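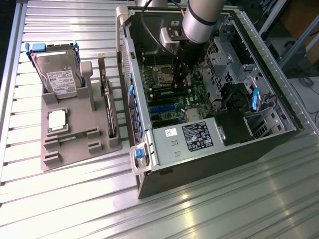

Parts tray on the left, open case on its side.

Laying out parts before a tower rebuild

Posted by Teun Wuyts, 1/30/19

This covers a basic rebuild of an older desktop: processor, memory, expansion card and hard drive. Allow more than 12 minutes for your first one.

Shut the computer down, unplug it and press the power button once to drain what's left. Take off the side panel and lay the case down with the board facing up. Keep your coffee on another table.

Give every part its own spot. A tray with fitted pockets is ideal, but an egg carton and a folded towel will do for most of it. The processor goes heat spreader up. Hold it by the edges only.

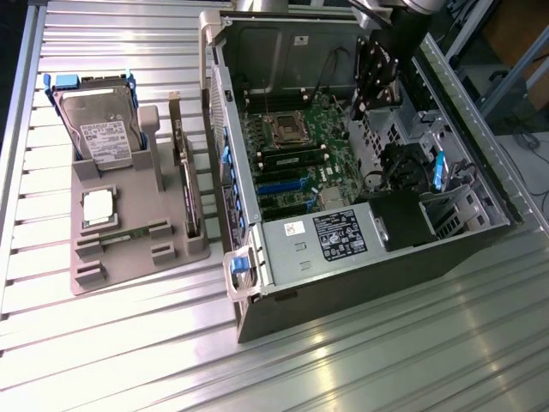
Start with the processor. Lift the socket lever, match the corner marker and lower the chip straight in -- don't slide it or push on it. Close the lever, then apply thermal paste and fit the cooler.

Memory is next. Line up the notch and press down on both ends until the clips close. After that the expansion card, bracket end to the back of the case, and do up its screw.

Leave the hard drive for last. If yours sits in a caddy, slide it into the bay until it catches, then connect data and power. Bernadette Moriarty wrote in to say her caddy only went in after she moved a cable -- worth checking before you force anything.

Plug in and boot with the side panel still off.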